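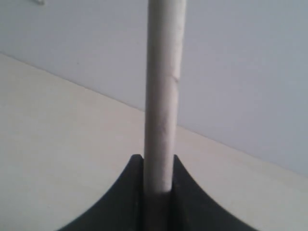

Müzeyyen Yüksel

Second week with the Felley two-finger gripper. The product page says it "handles anything from foam to steel." I have a bench, a pale rod and a bad attitude, so let's see.

Wrist camera view, fingers on either side of the rod. Black fingers, flat blunt tips, that big curved flare on the outside. Looks great in a brochure. I have yet to find out what the flare is for.

What I wanted to know first: does it hold a long thin thing upright without letting it lean? My old Treltham parallel jaw does this fine. It's ugly, it's slow, and it cost less than the Felley's shipping crate.

Test was dull on purpose. Grab rod near the bottom, lift, swing the wrist 88 degrees, come back, put it down. 25 runs with each gripper. Same arm, same speed, same person sighing.

Treltham: no drops, two visible tilts. Felley: no drops, three visible tilts. I would not write a press release about that difference in either direction.

Before anyone from the Felley fan club shows up: yes, I ran the calibration. Twice. The second time it gave me a different zero from the first, and the manual has nothing to say about that.

Now the force setting. The slider goes from "gentle" to "firm" with no units. What am I supposed to do with "firm"? I put a load cell between the fingers and got a different number at "firm" depending on how long the thing had been powered on.

There's a little diagonal crease on the right side of the rod, well above the fingers. I'm not blaming the gripper for that one. The faint wrinkles just above the grip, I'm less sure about. I should have taken a picture of the bare rod first. Lesson for next batch.

Camera notes, for the three people who asked. From the wrist you get a fine look at the rod and the finger tops and a terrible look at the contact. Down between the fingers it's just dark. If your plan is "the camera will see it slipping," get another plan.

Also, pale rod, white wall, beige surface. Soft, blurry, hardly any contrast. The Nornatley edge detector lost the rod in 14 of the 25 Felley runs. Their demo video uses an orange tube on a black mat. Funny, that.

Remzi Özkan says I should hang a dark cloth behind it and stop complaining. Remzi, the place this is going has white walls. I'm not going to wallpaper a customer.

Things I do like: the fingers come off with one screw. It's quiet. The cable leaves from a sensible side – whoever decided that has used an arm before.

Things I don't: 305 grams more on the wrist than the Treltham. On a small arm you feel that, and the controller started nagging me about payload on the fast swings.

Someone asked about the Çetinkaya soft fingers. I have a set on loan until May. No opinion yet, except that "self-adapting" is doing a lot of work in that leaflet.

Next up is the same test with the grip moved to the middle of the rod. I expect both of them to look better, and I expect Felley to call it a firmware improvement.

Raw logs go up once I've fixed the timestamps. Until then I'm keeping the Treltham bolted to the other arm.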